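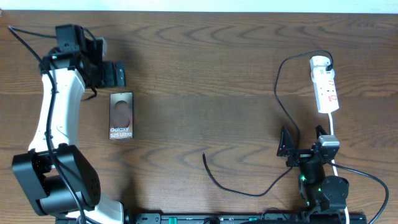 3. The boxes and the table

3.1 Choice of the boxes

The study is concerned with how people keep and store the box of a mobile phone after the phone has been taken out. In our earlier interviews, 80 households were asked if they still had the box of their present phone, and most of them answered yes. Many had also the box of the phone before. For this reason we decided to work with used boxes from homes and not with new ones from a shop.

In total 155 boxes were given to us through the repair shop Banonum and its customers. Erdal Canpolat sorted them by the length of the longest side and by the condition of the lid. Boxes with a broken corner were kept in the collection, but they were not used in the packing task. Boxes with a name or an address written on them were returned to the owner. Inside each box we left the paper tray if it was present, and we removed all printed papers, small tools and cables. The weight of a box was written down two times, once with the tray and once without it.

3.2 The table surface

All boxes were handled on the same table. Figure 2 shows its brown wooden top, with the dark grain running in wavy lines, and one phone box placed on it. The face of this box is of a grayish-brown tone and its edges are thin and dark. We mention the tone because it is near to that of the wood, and this has an effect on the work of the raters, who had to mark the outline of each box in the photographs. Boxes of white color gave no difficulty. For the brown and gray ones, the two raters, Sivaprasad Kamath and Nermin Taşdemir, marked the outline separately and then compared their results. Where they did not agree, Orhun Taşdemir made the decision.

We considered to cover the table with a white cloth. It was tried for one afternoon, but the cloth moved under the boxes and made small folds, so the place of a box was not the same from one trial to the next. The wood was therefore left without a cover in all the trials reported in this section.

3.3 Position of a box

A phone box can be put down on its large face, on its long side or on its short side. In the homes that we visited, the boxes in drawers were mostly on the large face, and the boxes on shelves were mostly standing, like books. Both habits are included in the packing task. Each box was used in eight trials, four for each habit, and the order was mixed.

After each trial the lid was checked and pressed closed again if needed. Some lids became loose during the work, and these boxes are marked in the list of materials. The results for them are given separately in Section 4.

Figure 2. Phone box on the wooden table used for the packing task.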